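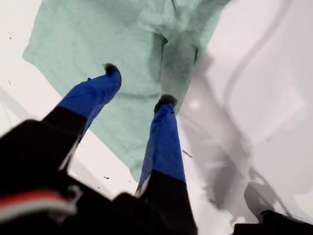
Gamholm Acoustic Curtain System, Series 2
Product code 3028

Category: Venue acoustics, stage and auditorium drapery
Availability: Made to order
Supplied by: Parry Stage and Hall Supply

Overview

The Gamholm Acoustic Curtain System is a heavy, track-mounted drape for small and mid-sized live music rooms. It is intended for halls, licensed venues and rehearsal spaces where hard walls cause speech from the bar or foyer to carry into the listening area during quieter performances. The system may be drawn across a wall, a doorway or the full width of a room, and may be stored in a side pocket when the room is required for other purposes.

Series 2 replaces the original Gamholm drape. The track has been redesigned so that the curtain can travel around a corner without a break, and the hem weight is now a continuous chain in place of separate lead pieces. Curtains from the original series can be rehung on the new track with a carrier conversion kit, which is ordered separately under product code 1184.

Construction

Each curtain consists of two layers of wool serge with a non-woven interlining. The layers are stitched at the head and sides and left free at the hem, which allows the fabric to hang straight after the first few weeks of use. Curtains are supplied with fifty per cent fullness as standard. Flat panels are available on request, although they absorb less sound in the middle and upper range and are not recommended behind a drum kit.

The track is extruded aluminium with a black powder-coat finish. Carriers run on nylon wheels and are quiet enough to be moved between songs. Hand-drawn and cord-drawn versions are offered. A motorised version is not offered in this series.

Colours

Black, charcoal, burgundy, bottle green and navy are held in stock cloth. Other colours can be dyed to order for larger installations. Customers matching an existing house curtain should send a cutting of the cloth, as colours viewed on a screen are not reliable.

Fire treatment

All cloth is treated for flame retardancy before making up, and a certificate is issued with each order. Treatment must be renewed after any wet cleaning. Venue operators are responsible for confirming the requirements of their local authority and their insurer before installation.

Measuring and ordering

Please provide the finished width of the opening, the height from the underside of the fixing point to the floor, and a note of any pipes, lighting bars or exit signs within reach of the curtain. A clearance of 2 centimetres above the floor is allowed unless otherwise instructed. Emergency exits must remain visible and unobstructed with the curtain in any position.

A site visit can be arranged for orders that include a curved track. Visits are conducted by Ewan Kerslake, Installations Manager. Enquiries concerning cloth, dyeing and samples should be directed to Saskia Ormsby in the workroom.

Installation at Trilness Hall

The system was fitted at Trilness Hall in August, across the rear wall and the opening to the bar. The hall programmes solo and acoustic acts on weeknights and louder bands on weekends, and had received complaints from both performers and patrons about conversation carrying forward from the bar.

"We draw the curtain for the quiet sets and open it when the full band comes on," said Wiremu Tomoana, the hall's programme manager. "The people at the bar can still hear the music, and the people at the front can hear the singer."

Care

Vacuum with a soft brush attachment twice a year. Do not machine wash. Marks should be blotted with a dry cloth and referred to the workroom if they remain. Carriers do not require lubrication.

Warranty and delivery

The track and carriers are covered for five years and the cloth for 2 years from the date of delivery. Damage caused by unapproved cleaning or by fixings not supplied with the system is excluded. Delivery times are confirmed in writing once measurements have been approved by the customer.

Related products

Gamholm Carrier Conversion Kit, code 1184
Grurnent Freestanding Baffle
Grurnent Door Seal Set

Page last revised Friday, March 22, 2024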